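4. Gripper and Wrist Camera

4.1 Finger design

The arm was assembled in the Prekano shared workshop from hobby servos, a bought aluminum base plate, and printed links. The first version used the rigid parallel jaw that came with the Barbu servo kit. That jaw closed well on blocks and markers, but it dented thin-walled cans before the current limit in the servo driver tripped. Lowering the limit prevented the dents and also prevented the jaw from holding anything heavier than an empty can. We therefore replaced the jaw with a pair of compliant fingers and kept the servo, the horn, and the driver board unchanged.

The fingers are blue and have rows of rectangular recesses on their inner surfaces. The recesses remove material where the finger should bend and leave it where the finger should stay straight. Each finger tapers toward a flat tip. The taper was set by hand over several prints: a wide tip touched the table before the fingers reached the correct grasp height, and a very narrow one twisted under side load. All the fingers used in Section 5 came from the same spool and were printed with the same settings, at 35 percent infill. Two pairs were kept as spares, and one of these was used up during tuning.

The fingers are fixed to the servo horns with two screws each. The holes are slotted so that the pair can be centered without reprinting. Centering was done once at the start of a day's work and again after any collision with the table. A pair that is off center pushes an upright can sideways before the second finger makes contact, and a tall can may then tip.

4.2 Camera placement

A small camera is mounted at the wrist, looking forward and slightly down between the fingers. Placement was a compromise. Mounted close to the palm, the camera lost sight of the fingertips when the jaw was fully open. Mounted farther back, it kept both tips in view but added to the load on the wrist servo, the weakest joint in the build. The final bracket sets the lens 50 mm behind the finger pivots. With the jaw open, the tips appear in the lower left and lower right corners of the picture, and the object to be grasped lies between them (Figure 4).

No second camera was used. The Etormont controller that runs the arm has a single video input, and we wanted the parts list to stay within reach of a home builder. As a result, distance to the object must be judged from its size and from the position of its base on the table. This works for objects whose base is visible on a plain surface. It works less well for clear bottles - the base edge is hard to find - and these were left out of the present tests.

4.3 Approach to an upright can

The approach is divided into two stages. In the first, the arm moves over the table with the jaw open until the can is centered between the fingertips. In the second, the wrist advances in a straight line and the jaw closes when the apparent width of the can passes a fixed threshold. The threshold was found by trial with one can and then left alone.

Opened cans were included on purpose. A can with its tab raised has a different outline at the top from a sealed one, and an early version of the centering step, which relied on the rim of the lid, drifted toward the tab. We changed the step to use the two sides of the can body and ignore the lid. Printed labels caused less trouble than expected, although strong color changes along the body sometimes produced a false edge. These were suppressed by a 26-pixel smoothing window applied along the vertical axis only.

The tuning sequence was repeated until 50 approaches in a row ended without either fingertip touching the can before the close command. The software for this stage, together with the finger and bracket files, is stored in the Sukier project folder. Figure 4 shows the relation between the open fingers and an upright can from the viewpoint of the wrist camera.
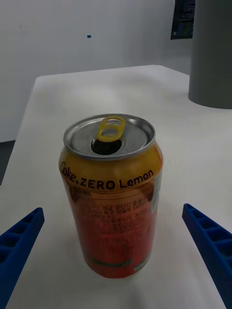
Figure 4. Wrist camera view of an opened beverage can standing between the open fingers, before grasping.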